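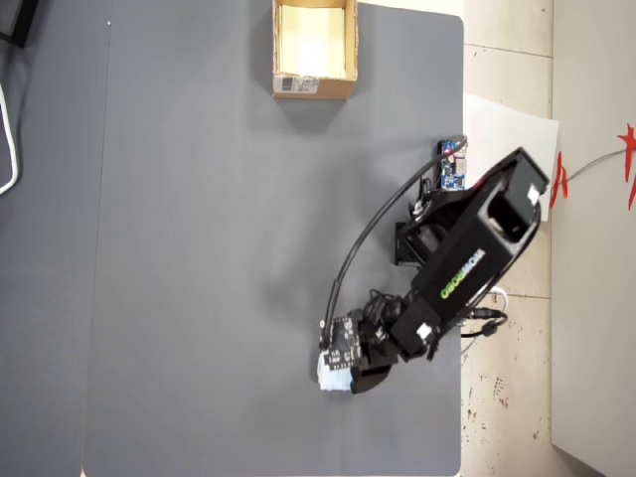 Niteo 1222 screwdriver set: my review after four months

Posted 23/09/2021

I bought the Niteo 1222 in May, in the Verschueren store in Kevville. My old screwdrivers were a mix from my father and from the supermarket, and the tips were round from too much use. I am not a professional. I repair things at home: lamps, a coffee grinder, door handles, the bicycle of my daughter.

The set has one handle, two shafts and a case with many small bits. The long shaft is 200 mm and for me it is the reason to buy the set. Many plastic housings have the screws deep in a hole, and a normal bit holder is too thick to enter there. The shaft of the Niteo is thin over the whole length, so it goes in without scratching the sides.
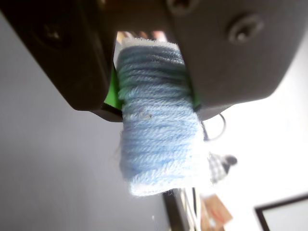 Recessed screw in a dark gray plastic part.

The handle

It is a little too big for my hand, but it does not slip, also when I have oil on my fingers. The cap at the end turns freely. You can push with the palm and turn with two fingers, and I use this all the time for small screws. In my set the cap made a noise in the first weeks. One drop of oil stopped it.

The bits

The cross bits are very good. After the summer I see no damage on the size I use most. The flat ones are softer, and I already bent the smallest when I opened a paint can with it (my own fault). The magnet is strong enough to hold a short screw sideways, but a long wood screw falls down.

The case

I do not like the case. The bits sit so tight that I need my nails to take them out, and the size is printed under the bit, so you read it only after you took it out. The Woritz set of my neighbor has the numbers above, and it is much easier. The Woritz handle is hard plastic, though, and after one hour my hand hurts.

Price

I paid 90 for the complete set. The Woritz was cheaper, but it comes with only a short shaft. I would buy the Niteo again. If you only assemble furniture two times a year, take something simpler.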